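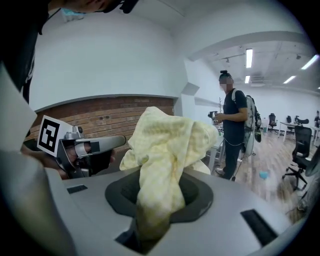

Pale yellow check, hem at the right.

Cloth handling, notebook, Monday

Continuing with the soft goods. Today was the thin cloths only, folding and bunching, on the dark square table by the brick wall. Xiaoyan Duan and Weidong Cai shared the morning, I took over after lunch.

Fold sequence as agreed last week: flatten, find the hemmed edge, halve, halve again, set down with the hem facing the wall. Starting state is a dropped heap, no arranging. If the cloth lands already half open, pick it up and drop it again.

Notes on the yellow check:

- The check is faint and hard to use for alignment. Work from the hem.
- Lifting from the peak of the heap brings up most of the cloth in one bunch. Good for moving it, bad for starting a fold, as both free corners end up inside.
- Lifting from a corner works if the corner can be seen. When it can't, spread the heap once with a flat stroke and look again. One stroke is allowed, two counts as a restart.
- Drop height 30 cm. Weidong was dropping from higher and getting flatter heaps. His first batch is kept but listed separately.

Time per fold settled at roughly 550 seconds for a set, including resets. Jinfeng Kong had asked for the set time without resets. I did not separate them today and will do so from the next session. 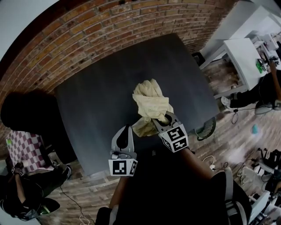 Cream cloth bunched at the dark table, red-and-white check to the left.

Contrast against the tabletop is good for the light cloths. Edges are easy to find on the dark gray even when the fabric is bunched. The same cloths on a white desk were poor, and Shakuntala Bhardwaj's log for the Winusden set says the same thing. Stay on the dark table for anything cream or yellow.

The red-and-white check is a different job. Its squares are large enough to fold by, so halving goes faster, but results should not be pooled with the faint check. Separate page for that one.

Static: some cling between layers late in the afternoon, mostly on the second halving. Separated by hand and noted in the margin of the sheet. Humidity not recorded. Yulan Wei has the meter, ask for it back.

Washing: three cloths set aside for washing, no softener. Last time softener was used the folds slid open after being set down and we lost a set.

To do:
- Split fold time and reset time on the sheet
- Mark the drop height on a stick
- Reorder plain cloths from Drornon, same weight as before
- Decide whether a fold with one corner out by more than a finger width is a pass. Xiaoyan says no, I say yes for the thin ones. Open.

Recent entries
Towels, second pass
Napkins: starched vs. unstarched
Trisgate hem samples
Pillowcases, turning inside out

This site uses cookies to remember your login and display settings. Accept | Settings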